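How to Oil a Wooden Board Without Buying a Kit

Most advice on caring for wooden boards comes from people who sell oil. I would keep that in mind before you order a "board conditioning system" with two bottles, a special cloth and a tin of wax that costs more than the board did.

What you need is food-grade mineral oil from a drugstore, an old cotton T-shirt, and a sheet of fine sandpaper. I have tried the fancier stuff. The Clondale blend smelled of oranges for a day and then behaved like mineral oil. Sarby cream was fine, but it left a film I had to buff off twice.

Step 1. Wash and dry

Hot water, a drop of dish soap, a quick scrub on both sides. Don't soak it. Stand the board on its long edge and leave it overnight. People say two hours is enough, and I don't believe them. If the wood feels cool against your cheek, wait longer.

Step 2. Sand, maybe

Run a damp finger over the surface and let it dry. If it comes up fuzzy, go over it lightly with 220 or 320 grit, always along the grain. If it stays smooth, skip this. A lot of boards get sanded for no good reason, and you can't put the wood back.
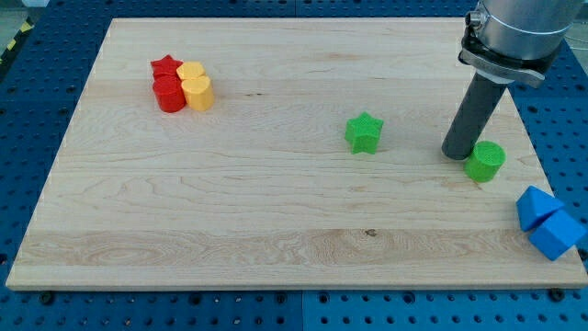 Knots and wavy grain drink oil unevenly, so expect a blotchy look for the first hour. Corina Hauser, who taught the evening class where I picked most of this up, used to tell us to go make dinner and stop staring at it. It evens out, or it mostly does.

Step 3. Oil it

Pour a puddle the size of a jar lid in the middle and spread it with the cloth. Do the top, the bottom and all the edges. End grain takes the most, so go back to it two or three times. Oiling only the top is a popular shortcut and I wouldn't take it. One side dries out faster than the other and the board can cup.

Leave it for at least four hours, then wipe off whatever is still sitting on the surface. If it feels greasy the next day, you used too much. Wipe it again.

Step 4. Repeat when it looks dry

You will read "once a month" everywhere. I can't find where that rule came from. Drip some water on the board. If it beads, leave it alone. If it soaks in and leaves a dark spot, oil it. Mine goes most of a winter between coats, and yours may not.

What about olive oil?

No. It can go rancid and the smell is hard to get out. Xolani Swanepoel wrote in to say he has used it for years with no trouble. Good for him. I still wouldn't.

Walnut oil does harden over time, but it's slow, and I'd keep it away from any kitchen where someone has a nut allergy.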